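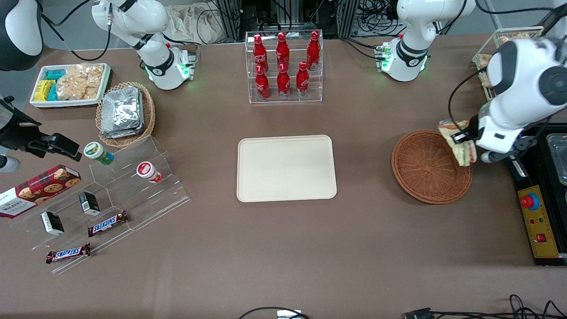
Snacks, drinks and a wrapped sandwich over the basket.

Open day at Harholm: a first long look at Trestesitz
April 11, 2021

I have been following Trestesitz since it was a thread of map sketches and one very short music clip, so when Harholm put up a sign-up form for a studio open day in March I filled it in before I had worked out how I would get to Carncombe. (Two trains and a bus that goes the long way past the reservoir. Worth it.) They took visitors in small groups, masks on, windows open, bring a sweater. I brought a sweater and a notebook and filled most of the notebook.

If you haven't run into it yet, Trestesitz is a turn-based role-playing game set in a city built down the inside of a quarry. The rich live at the bottom, where the water is, and everyone else lives on the ledges above. You play a surveyor sent to redraw the property lines after a rockfall, and you do it with a party of people who each have a reason to want the lines drawn somewhere different. It's coming to PC first. The studio wouldn't say anything about consoles and I gave up asking after the second try.

Harholm has the upper floor of the Wong building, an old print works a short walk from the bus station. You can still see bolt holes in the floor where the presses stood, and the stairwell smells of ink on a damp day, or so I was told. My day was dry and it smelled of floor polish. The rooms run in a line from front to back, so the tour more or less went through the game in the order it gets made: writing, maps, art, combat, sound, testing. I liked that a lot. By the time we got to the playable build I knew why certain doors were where they were.

Writing and maps

The writing room has a long wall of paper. Every ledge of the city has its own strip, and every strip shows who lives there, what they sell, and what they're lying about. The lying column was my favorite thing in the building. The writers fill it in for everyone, down to the man who rents out ladders, and most of it never gets said aloud in the game. It shapes how people answer you, though. Ask the ladder man about the rockfall before you've rented from him and he changes the subject. Ask him afterward and he'll change the subject to something useful.

There are 1496 lines in the opening chapter alone, and no character repeats a line until you have talked to them on three separate visits. I tried to break that later and couldn't, at least with the people I picked on.

The map team works from a cutaway of the whole quarry. You never get a world map in Trestesitz. What you get is your own survey, which starts blank and fills in as you take sightings from high points. If you take a bad sighting (fog, wrong angle, somebody bumped your elbow) the map comes out wrong, and it stays wrong until you go back and fix it. I asked if that was going to drive people up the wall. The answer was that there's a setting for it, and that in playtests most people who turned it on for safety turned it off again after a few hours. I'd leave it off too. One of the older builds they showed us had a bridge drawn a whole ledge too high, and the player had apparently spent an evening looking for it. I would have loved that evening.

Combat

I'll be upfront, combat was the part I was nervous about. The early clips looked slow, and I know a lot of people on the forum have said the same. In the clips you see a menu open, a number go up, a menu close. It doesn't show well.

Played with your own hands it's a different matter. Each fight happens on a slope, and height is the thing you're spending. Strong moves push you down the slope, weak ones let you climb, and anyone who reaches the bottom edge is out of the fight. So you can be winning on health and losing badly on ground. I lost my first fight to a pair of goats this way. Goats! They hardly touched me. They just kept going up.

Once I got used to it I started doing the thing I always hope a turn-based system will make me do, where I sit back in my chair and mutter. You can rope two party members together, so that a shove on one drags the other, and you can cut the rope in the middle of someone else's turn. There's a move called Drop Anchor that costs the surveyor her next turn and holds everyone else in place. I used it too early every single time.

Fights are also short. The designers cap ordinary ones at 12 rounds, after which both sides back off and you can talk. Some of the talks are better than the fights.

Art and sound

The art room is at the back, where the light's good. Trestesitz is drawn in layers over painted backgrounds, and if you grew up with fixed-camera RPGs from the disc days you'll feel something in your chest when the first ledge scrolls in. The team paints at four times the size they need and shrinks down at the very end. They keep the large versions, too, and I hope that means players with big screens (and the people who like to poke around in files) won't be stuck sharpening blurry walls in twenty years. A lot of us have been through that with games we love. I asked about mod support and got a careful yes: the text and the backgrounds will be in open formats at launch, the combat data maybe later.

Character portraits are still changing. The ones in the public clips are already out of date. The new ones are looser, with more pencil left in, and the surveyor finally looks tired enough.

Sound was a small room with blankets on the walls. They played us the quarry at different depths, with no music. Up top you hear wind and hammers. Halfway down you hear the hammers twice, once direct and once off the far wall. At the bottom, just water, and then very faintly the hammers again. The composer's themes sit on top of this and pick up the hammer rhythm from wherever you're standing. I had goosebumps, and no, it wasn't the open windows.

The build

We each got 50 minutes with the opening chapter, which was plenty to finish it if you hurried and nowhere near enough if you talked to people. I talked to people. I never reached the rockfall site. What I did do:

Rented a ladder, lost the deposit.
Drew a map of the market ledge with the well on the wrong side.
Fought the goats again and won, with one party member hanging off a rope.
Found a locked office with a light under the door and couldn't get anyone to admit to having a key.
Spent far too long in the tea shop, where the regulars rearrange themselves depending on who you walk in with.

It ran smoothly on the machines they had set up. I saw two real bugs. One was a cat that slid along a wall without moving its legs, the other was a shop menu that kept the previous shop's name at the top. Both were already on the testers' list. Text was readable from where I sat, and there's a larger size and a plain font if you want them. Controls can be remapped. I played on a pad and would do so again, since map drawing feels good on a stick once you slow down.

My gripes are small. The inventory is a long list with no sorting, and by the end of my time I was scrolling past rope to get to rope. The tutorial on sightings comes in a single lump of text right when you want to be looking at the view. And saving happens only at survey posts, which suits the fiction but will hurt anyone who plays on a lunch break. I passed all three along on the comment card. The save one, I was told, comes up on nearly every card, and they're looking at a suspend option.

Practical notes, for anyone going to the next one

Harholm wants to hold another open day once there's a second chapter to show. No date yet. The sign-up goes out through their newsletter first. Photos are fine in the writing room as long as you stay away from the right-hand half of the wall, which covers the ending. No phones in the sound room. The stairs are steep and there's no elevator, though the studio said they can set up a build on the ground floor if you write ahead.

The bus back from Carncombe stops early in the evening. I missed the one I wanted because I was standing on the sidewalk drawing the print works from memory with the door on the wrong side. The next one came soon enough.

I'll put my notes on the rope rules in the forum thread this week. If anyone who was in another group got into that locked office, please tell me what's in there.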